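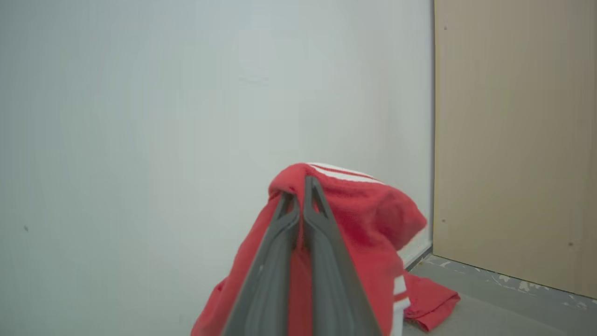 Hard Water and Colored Hair

Print this article | E-mail to a friend

30th March

Tap water in Cultham carries 288 milligrams of dissolved calcium carbonate per liter. Anything above 180 is usually classed as very hard. Most residents know this from their kettles. Fewer connect it with the dull, slightly rough feel of their hair after a month in a new apartment, or with blond highlights that go brassy well before the next appointment.

The chemistry is simple. Hair that has been bleached or colored carries more negative charge along its surface than untreated hair, and calcium and magnesium ions are positive. They bind to the fiber during every wash. Copper, which can come from household pipes, behaves in a similar way and has a stronger effect on color, pushing light shades toward green. Each wash adds a small amount. Some of it rinses out again, and the level in the hair climbs until the two are close to balance.

Porous hair takes up more. The ends, which are the oldest part and have been through the most processing, take up the most. A client with shoulder-length bleached hair can have very different mineral levels at the root and at the tip, and a toner applied evenly over both will develop unevenly.

Traian Sârbu has run a color salon on Abbasi Street for 11 years. He installed an ion-exchange softener on the supply to his basins in October, after a run of toner corrections he could not explain by timing or product. The unit brings hardness at the basin down to 80 milligrams per liter. He could have set it lower and chose to leave it there.

"Fully softened water is slow to rinse," he says. "The shampoo feels like it's still in the hair when it isn't, and the assistants keep rinsing. You lose five minutes a client."

His records show fewer corrections over the winter. He is careful about what he reads into that. He changed his toner line in the same period, and the clients still go home and wash in the same water as before.

What the home user can do

Shower filters are the first thing most people buy, and the product category is poorly understood. The common cartridge type holds carbon, a copper-zinc medium, or both. These reduce chlorine, and some reduce certain metals. They do very little to calcium and magnesium. Removing hardness takes ion-exchange resin, and the amount of resin that fits in a shower head is used up quickly at normal flow. A buyer should look for a stated hardness reduction, with a volume in gallons next to it. If the box gives only the word "purifies," there is no figure to compare.

A chelating shampoo is cheaper and works on deposits already in place. The ingredients to look for are tetrasodium EDTA, disodium EDTA, phytic acid or sodium gluconate. Position on the label matters. Many ordinary shampoos contain a trace of EDTA as a preservative aid, listed near the end, and this amount does not do much for the hair. Clarifying shampoos are a separate group. They are strong in detergent and are meant for oils and styling residue.

Use is once every two weeks for colored hair in very hard water, and once a month in moderately hard water. Leave the lather in for 5 minutes, rinse, and follow with a conditioner. More frequent use strips direct dyes, the reds and fashion shades in particular. Anyone with a semi-permanent color should test one section at the nape first.

Vinegar rinses have some basis. Dilute acid dissolves a portion of the surface scale and lowers the pH of the hair, so the cuticle lies flatter. A tablespoon of white vinegar in two cups of water is enough. Stronger mixtures irritate the scalp and bring no added benefit to the fiber.

Before a color service

The Lostilska training school in Irkow teaches a chelating treatment ahead of any lightening service on a new client in a hard-water district. The reason is copper. Peroxide reacts with copper held in the hair, and the reaction gives off heat. In a foil that heat has nowhere to go, and the section can be damaged before the timer runs out. The school's students take a small cutting, wet it with developer, and watch it in a glass dish for half an hour. Warming, bubbling or a change in shade means the service is put off.

Clients who have moved recently should tell the colorist where they lived before. Hair grows half an inch a month, so the lower lengths may date from a different supply altogether. Well water should be mentioned too, along with swimming pools treated with copper algaecide.

Water suppliers generally publish hardness by district. The unit varies. To turn grains per gallon into milligrams per liter, multiply by 17.1.

Print this article | E-mail to a friend

Related articles

Reading a Developer Label: Volume and Percent
Why Toner Fades Before Tint
Bond Builders: Two Types Compared
Patch Testing at Home
Choosing a Dryer by Airflow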